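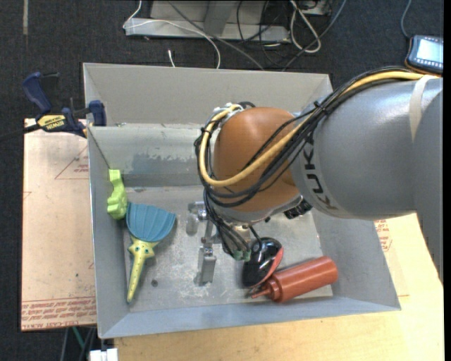 *Nithin Namboodiri | Site visits | April*

The Bornard depot in Pisport repairs and recoats returnable steel bins for companies that ship castings, forgings and scrap between sites. It opens its doors to customers and suppliers once a year. I went for the morning session, which ran from 9:30 until lunch and covered receiving, washing, straightening, welding and paint. The office and the outdoor storage yard were also open, but I skipped the office.

## Receiving and grading

Bins arrive stacked on flatbed trailers and are unloaded by forklift under a canopy on the north side. Each one gets a tag with a grade before it goes indoors. Grade 1 needs washing only. Grade 2 needs touch-up or minor straightening. Grade 3 needs welding, and anything beyond that goes to the scrap pile after the customer signs off.

Grading is done by eye and with a straightedge. The inspector looks first at the corners and the stacking feet, then at the top rim, then at the inside. Scuffed inner walls and a scratched floor are normal wear and don't change the grade. Bare metal on the floor is left bare unless the customer pays for a lining. Mounir Tazi, who runs the repair floor, explained that ordinary paint on a bin floor is gone after the first few loads of castings, and that the money is better spent on the outside, where rust starts in the seams and under the feet.

A crack is treated differently. Any crack longer than 23 mm sends the bin to welding regardless of where it is. Shorter cracks are drilled at the ends and ground, then checked again after washing. I asked how the limit was chosen and was told it came from the depot's own return records.

## Washing

The wash line is a Sakalauskas tunnel with a chain conveyor, a hot alkaline stage, a rinse and a blow-off. Bins go through upside down on a tilting carrier so that they drain. Oil is skimmed from the first tank and collected in drums.

The line was running during the tour and was loud enough that the guide stopped talking until we were past it. Water on the outlet side was a problem last winter. Bins came out with wet seams and the paint blistered a few weeks later. The blow-off nozzles have been moved closer to the lower edges, and a drying rack with fans was added between the tunnel and the paint booth. This costs floor space. The rack takes up the aisle that used to lead straight to welding, so forklifts now go around the compressor room.

## Straightening and welding

Bent rims are pulled back on a hydraulic frame. The operator clamps the opposite side, pushes until the rim passes the line slightly, and lets it spring back. Sloped walls are harder than straight ones, as the clamps tend to slide down. The depot has made its own wedge blocks for this, cut from hardwood and numbered by angle.

Welding is done in 3 booths with curtains between them. Most of the work is feet and corner plates. Worn feet are cut off and replaced as complete parts, since building them up with weld metal takes longer and gives uneven stacking. Every bin that has been welded is set on a flat plate and checked for rock at all corners.

A load test follows for bins with new feet. The test weight is set by the customer's rating plate, and the result is written on the tag. I would have liked to see one done, but the test bay was being used for the coffee break.

## Paint

Paint is a two-part coating from Prorkix, sprayed in gray or blue on most orders. Other colors are batched at the end of the week to save on cleaning. Target thickness is 300 microns at the feet and lower seams and less on the walls. A technician showed us the gauge and took readings on a finished bin. The seam readings varied more than I expected, and she marked two spots for another pass.

Cure time before stacking is 31 hours in the current setup. Customers often ask for less. The depot has tried warmer air and found that the coating was hard enough to handle sooner but still printed where one bin sat on another.

## Notes for our own returns

- Remove old labels before shipping. Label residue is charged as extra labor.
- Don't send bins with liquid in them. They are refused at the canopy.
- Rating plates must be readable. A missing plate holds the bin until paperwork arrives.
- Mark cracks with paint pen on the outside, even when the crack shows only inside.

The handout with the current price list is in the shared folder. It doesn't list the charge for replacement rating plates, and I have written to the depot to ask.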